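Home Forums Manipulation Data & Training Search Log in

Thread: Head view vs. wrist view for handheld gripper demos, cloth tasks
Replies: 6 Shares: 12

prurell_lab
We finished the ablation I mentioned in March. Task: wipe a furniture surface with a cloth held in one gripper while the other stays free for moving obstacles. Demonstrations were collected with handheld grippers only, no teleoperation. Three policies, same architecture, same demonstrations, different inputs: wrist views alone, wrist plus head view, head view alone.

Wrist plus head completed 9 of 12 evaluation runs. Wrist alone completed 6. Head alone completed 3. A run is complete when the whole marked area has been covered and the cloth is still in the gripper.

Most of the wrist-only failures came at the approach. The policy closed well on the cloth and then moved to the wrong part of the furniture, or stopped short of it. Once the cloth was in contact with the surface, wrist-only and combined looked much the same to me.
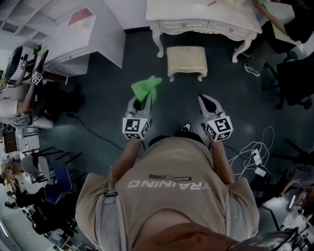
Cesov, September 29, 2026

Setup notes for anyone comparing. Gripper pose comes from the marker cube on each gripper, tracked in the overhead view. The green cloth gives good contrast against the white furniture and the dark gray floor, so treat the segmentation numbers as optimistic. We don't command the free gripper during wiping, but its pose is still in the action vector and the policy has to predict it.

Ona Sakalauskas is writing up the calibration procedure separately.

skonik
Twelve runs per condition is thin. The gap between 9 and 6 is well inside what I would expect from reseeding. Did you train more than one seed?

prurell_lab
One seed per condition. Agreed on 9 against 6. I would defend the ordering of combined over head alone and not much else.

ezelenak
Emília Zelenák, Meredith group. I disagree with the reading of the approach failures. If your gripper pose is recovered from the overhead view, the wrist-only policy was still trained on labels that come from the head camera. Any occlusion of a cube by the forearm goes into the labels for all three conditions. You have compared inputs and held the label noise fixed. A wrist-only pipeline with its own odometry could do better or worse than 6, and this experiment can't tell you which.

prurell_lab
Correct, and it should have been in the first post. We drop frames where a cube is lost and interpolate short gaps. Long gaps discard the demonstration.

ezelenak
Then the discards are biased too. Reaching low or across the body is where cubes get lost, so those demonstrations go first. Can you post the discard rate by phase?

skonik
Seconding that. Also, a solid green cloth on white furniture is the easy case. I would like to see a white cloth before anyone cites this.

prurell_lab
Discard rate by phase I can do. White cloth is queued after the reseeded runs.

Comments (3)

gantry_bolt: We saw the same approach failures with drawers. Adding a longer observation history to the wrist-only policy recovered part of it.

mk_servo: What interpolation do you use on rotation? Linear on Euler angles would explain some odd wrist motion.

prurell_lab: Slerp on quaternions, linear on position.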